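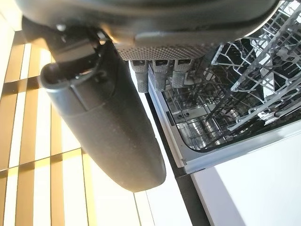
Inicio | Empresa | Noticias | Sala de prensa | Contacto

6 de mayo de 2018 — Redacción, gabinete de prensa de Ureck

NOTA DE PRENSA

Ureck abre al público las salas de Lellwood en septiembre — suelos de madera recuperados, paredes claras, luz de tarde

Para difusión inmediata. Ureck abrirá en septiembre las salas de la antigua casa Lellwood, después de dos años de obra. 536 metros cuadrados en una sola planta. Diez salas. Uso vecinal por las mañanas, alquiler por horas el resto del día.

Lo principal de la reforma está en el suelo. Tablas estrechas de madera, tono miel, levantadas una a una, numeradas, lijadas y devueltas a su sitio. En total 3016 piezas. Las que no se podían salvar se han sustituido por otras del mismo ancho, procedentes del almacen de la propia casa. Acabado con aceite, sin barniz brillante. Se nota al pisar.

El trabajo de carpintería lo ha llevado el taller Danladi, que ya se encargó de las escaleras del edificio en la primera fase. Mobiliario de Soderlow: mesas blancas lisas, sillas apilables, estanterías bajas para no tapar las ventanas. Todo se mueve entre dos personas. La idea es que una misma sala sirva para un curso de costura a las diez y para una reunión a las doce.

Paredes en beige pálido. Se probaron tonos más fríos y se descartaron — con el sol de la tarde entrando a franjas sobre la madera, el gris quedaba triste. Las ventanas conservan su carpintería original, reparada, con vidrio nuevo.

"Queríamos salas donde apetezca quedarse un rato después de terminar", señalan desde la dirección de Ureck. "El suelo estaba ahí, debajo de dos capas de moqueta. Había que sacarlo y cuidarlo."

Datos prácticos

Entrada por el patio, sin escalones. Guardarropa y fuente de agua junto a la sala 1. Cocina pequeña compartida, con nevera y fregadero, reserva aparte. Calzado de calle permitido en todas las salas menos en la 7 y la 8, previstas para danza y yoga; ahí, calcetines o zapatilla limpia. Nada de cinta adhesiva en el suelo, por favor. Para marcar posiciones hay discos de goma en recepción.

Las mesas se dejan recogidas contra la pared al acabar. Quien reserve la última hora apaga luces y baja persianas.

Reservas

El calendario se abrira antes del verano para asociaciones del barrio y más adelante para el resto. Tarifas pendientes de publicar, se enviarán en una segunda nota. Las asociaciones que ya usaban la casa antes de la obra mantienen su horario si lo confirman por escrito.

Visita para medios: se convocará aparte, plazas limitadas, con recorrido por las salas y por el taller. Planos y ficha técnica del suelo a petición, en el gabinete de prensa de Ureck.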